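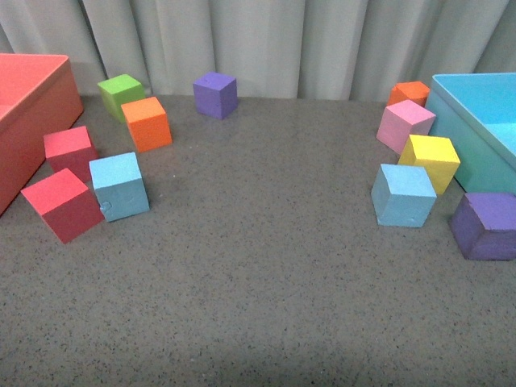 Home Tickets Knowledge base Contact Log out

Ticket 658: Foam cubes, count does not match label
Status: open
Opened by: Vendula Bednárik
Product: Farik soft cubes, loose, with open storage boxes

Problem as reported: The packing label says the set is complete. I don't believe it. We unpacked onto the gray table to sort the cubes by color, and the colors don't come out even. The supplier, Rikari, says a short set is "very unlikely". I have heard that before about the January order.

Reply 1, Gert Shabalala: Please check that no cubes are stuck in the boxes. They grip each other when squeezed in tight.

Reply 2, Vendula Bednárik: Checked both boxes by hand, corners included. I also checked under the table and behind the curtain. I was told to "shake the box well" on the phone, as if a cube could hide in a box with no lid.

Reply 3, Gert Shabalala: Could you spread them out and tell us which colors you have? Some sets were packed with a mix meant for a different size.
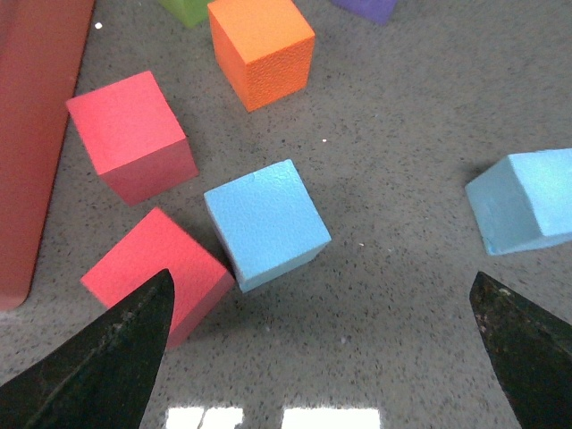 Posted by Dalibor Vrabec, 2/11/19

Taking this over from Gert. Part of the table is enough for the color question: there is green, orange, purple, red and light blue out there, so I doubt the "wrong mix" idea. The orange one has the pitted surface you get with this foam, and I see no reason to call it a defect.

What I can't tell is whether the set is short. The label gives a set number, 327, and no count per color. Flistano's catalog page gives no count either - it says "assorted". Assorted could mean anything, so I would not accept "complete" from anyone until they put a figure on it.

Steps tried:
- Emptied boxes by hand: no change
- Compared with catalog page: no use
- Asked Rikari for the packing sheet: they sent the sheet for set 200

Next: I have asked Rikari again for the right sheet. Vendula, please keep the label and don't put the cubes back in with older ones, or we will never sort this out. A replacement set was offered, but it comes from the same batch, and I'd want to see the sheet first.

Ticket stays open.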